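Foam blocks, finally sorted

OK quick one because I have to be out the door in 20 minutes. The big foam block clearout is happening. I have been putting it off since we moved to Nesside and the bag in the hall closet was getting silly.

Rules so far. Anything chewed goes. Anything with marker on it goes (sorry). Faded ones can stay if they still stand up straight. Cubes in one bin, all the odd shapes in the other, and the long skinny ones I havent decided.

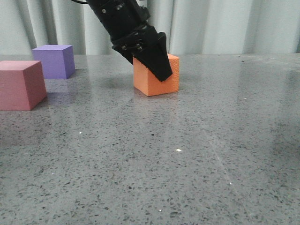
Posted February 16, 2018 | Filed under: Home, Toys

Orange, purple and pink are all keepers. The orange is still so bright! You get a little orange glow under it on the gray speckled top, which makes me like it more than a foam cube probably deserves. Purple is more of a lavender. Goes nicely with the pale curtain, not that anyone asked.

Washing them: warm water, drop of dish soap, squeeze, rinse, squeeze again. Don't wring. I wrung one last year and it went a funny shape and stayed that way. Then onto a towel overnight, flip in the morning. Foam holds way more water than you think so dont bag them early or the whole lot will smell like a basement.

Bins are the Konstead ones with the clip lids, 18 dollars for the pair. Lids are stiff. Fine otherwise.

Still to do: the green ones, the ones under the couch, and teh mystery bag from the car. Might need 6 more towels. If anybody near Arain wants a sack of slightly chewed foam, leave a comment before the weekend.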